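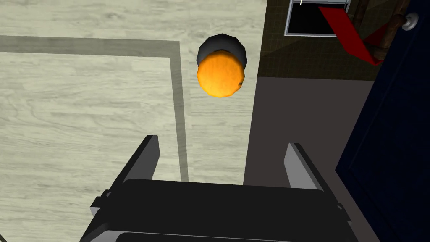

I've had the Clidura household simulator going since May, mostly after the kids are in bed, and I still can't decide if I'm recommending it. You get furnished rooms, robots you can steer or script, and a physics engine that's lovely right up until it isn't. My trouble started with pickups. I'd line up the black gripper with its fingers spread wide and the little orange thing with the black cap straight ahead of the gap, close the fingers, and the log would report a good grasp. Then I'd lift, and the arm would come up with nothing in it. Grasp flag still set! My script happily carried on to the drop-off and let go of thin air.

I blamed my own code for a whole evening (fair enough, it's usually my code). Then I set up a dumb loop, same object, same approach, and ran it 400 times overnight. By breakfast I had 30 of these phantom grasps, all logged as successes. If you were training anything on that data you'd be teaching it that empty hands are fine.

Keir MacBrayne over on the Brevbridge forum tracked it down to the contact check, which fires as soon as both finger pads report any force at all, including from each other. Fingers slam shut, pads touch, congratulations. His workaround is to compare the finger gap with the object's width before believing the flag. Took me 15 minutes to add and I haven't had a phantom since.

The second fault bothers me more. With two arms loaded, the emergency stop only freezes whichever arm has focus. The other one finishes its move. I had both grippers raised and pointing into the room, hit stop, and watched one keep travelling.

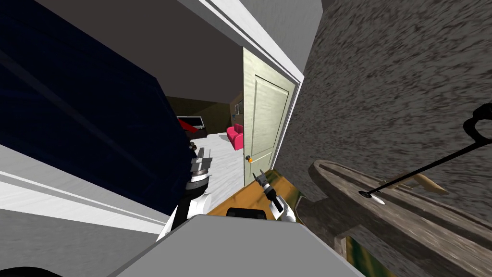

Two-arm setup in Clidura, with the door open to the next room.

Nothing gets hurt in a simulator, sure. But I know people who rehearse here and then move the same script to real arms on a real bench, and the habit of trusting that button goes with them. I wrote it up for support and got a quick, decent reply from Iveta Vondráček, who confirmed the behaviour and said a fix is on the list. No date. In the meantime you can bind a second key to halt the whole world, and I'd do that before you do anything else.

The good bits: the rooms are great to work in, with odd colours and textures everywhere (pink armchair, stone wall, a door in pale creamy green), so a vision model gets something to chew on. It runs fine on my ageing desktop. Halás, which I used before, looked flatter and crashed more, though its stop button did stop everything.

Three stars from me, four once they sort out the stop.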